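Urkitley Community Help > Home & Garage > Storage

Big gray bin keeps sliding around on wood table, and what do I do about the blocks

Posted by Deirdre Gallagher
05/05/2021

Hi all, quick one, typing this on my break. We sort long skinny blocks into a big rectangular gray bin, sits on a pale wood tabletop. Red ones and dark green ones. Bin is way bigger than what's in it so the blocks end up every which way and I'm forever fishing around in the corners. Also the bin creeps. Every time somebody leans in, it moves a little, and I'm getting scuffs on the wood.

Tried so far: a damp dishcloth under it (left a mark, don't do this), then masking tape on the corners, which lasted till lunch. Don't want to screw anything into the table, it isn't mine.

Two things I need. Something to stop the sliding that comes off clean. And is it worth putting dividers in, or just get a smaller bin? Budget is tiny. Thanks
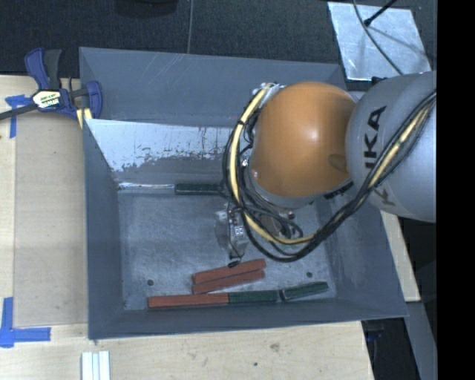

Replies (2)

Tsung-han Hsu
Shelf liner. The rubbery open-weave kind, comes on a roll, any dollar store. Cut it a bit smaller than the bottom of the bin so it doesn't stick out and collect crud. Wipe the table first and let it dry all the way, dust is what kills the grip. No glue no tape. When it gets slick rinse it in the sink and hang it up.

Test a scrap somewhere hidden on the table first tho. Some of the cheap rubber will stain a pale finish if it sits for months. Had one leave a faint waffle pattern on a maple desk, took me most of a Saturdya with mineral oil. If you're worried put a sheet of felt on the table side, but then you lose some grip.

Dividers: depends how you use it. If you grab one block at a time from above, I'd leave the bin open. Dividers get in the way of your hand and long pieces wedge against them. If you're really sorting by color then one divider down the long way, red one side green the other, done. Cut it from corrugated plastic (old yard sign works great), make it a hair too long so it bows and holds itself in. Keep it low, maybe half the hight of the bin.

For the corners, fold a strip of the same liner in there. Stops stuff sliding in flat against the wall where you can't get a fingernail under it.

Jae-in Ahn
smaller bin. I had the same thing with leftover trim pieces, bought 2 little ones and put the big one in the garage. never looked back. no clue about the scuffs, sorry, maybe a place mat?

Deirdre Gallagher
Thanks both. Have liner in the kitchen drawer already so trying that tonight, scrap test first. Will hold off on the smaller bins, we get more blocks in later. Yard sign idea is good, my neighbor has a stack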